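**How do I join the Hetstead Seed Library?**

Fill out a card at the front desk. There is no fee and you don't need a regular library card. You do need to be 16 or older, or come with an adult who is.

**How many packets can I take?**

Six per visit, and one visit per week. Beans and peas are packed with fewer seeds than you may be used to, usually enough for a short row. If you need more for a school or church garden, ask at the desk before you take any.

**Do I have to bring seeds back?**

No. We hope you will, but many people take seeds for years before they save any of their own. We currently have 463 varieties, and 134 of them came from local gardens.

**What are the easiest seeds to save?**

Beans, peas, lettuce and tomatoes. These mostly pollinate themselves, so the plants you get next year should look like the ones you grew. Squash, cucumbers and corn cross easily with whatever is growing nearby. Please don't return squash seed unless you pollinated the flowers by hand and taped them shut.

**Can I return seeds from a hybrid?**

No. If the packet you bought said F1 or hybrid, the saved seed will not come true.

**How dry do seeds need to be?**

Dry enough that a bean breaks when you hit it with a hammer and doesn't mash. Small seeds should sit on a plate or coffee filter for two weeks, out of the sun. Tomato seeds need to be fermented in water for a few days first, then rinsed and dried. Don't dry them on paper towels – they stick.

**What should I write on the envelope?**

The kind of plant, the variety name, the year you harvested it, and your town. Add anything useful about how it grew, such as height or days to harvest. If you don't know the variety, write "unknown" and describe it. We can't put out seed with no year on it.

Use something that won't smear or fade. Ballpoint is fine on paper. Pencil is better than most people expect, especially on plant tags that stay outside all summer. Supplies are kept in the cup next to the return box.

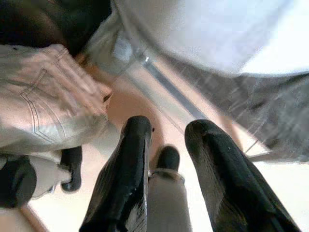 *Gray body, black rounded cap, and a thin pale ring where they meet.*

**Where do I leave returned seeds?**

In the return box under the bulletin board. Please don't file them in the drawers yourself. Returns go in the freezer for several days to kill weevils, and then they are sorted.

**What is the Greltau bean?**

It's a brown and cream pole bean that was given to us by Vichien Jaidee, who has grown it on Tapia Road for many years. It needs a tall support and takes most of the summer. Pick it young for green beans or leave it for soup. It runs out early every spring, and we limit it to one packet per household.

**Do you test germination?**

We test older seed each winter, ten seeds at a time on a damp towel. Anything under half goes in the free bin by the door. Sow it thickly.

**Can I donate store-bought seeds?**

Yes, if they are no more than three years old and the packet is closed. We can't take treated seed, which is usually dyed pink or green.

**When is the seed swap?**

On a Saturday in October, in the downstairs room, starting at 10 a.m. Bring seeds in labeled envelopes if you have them. You can come without any.

**Do you have potatoes or garlic?**

Not in the drawers. Garlic is handed out at the swap when we have it. For seed potatoes, try the Seketti feed store.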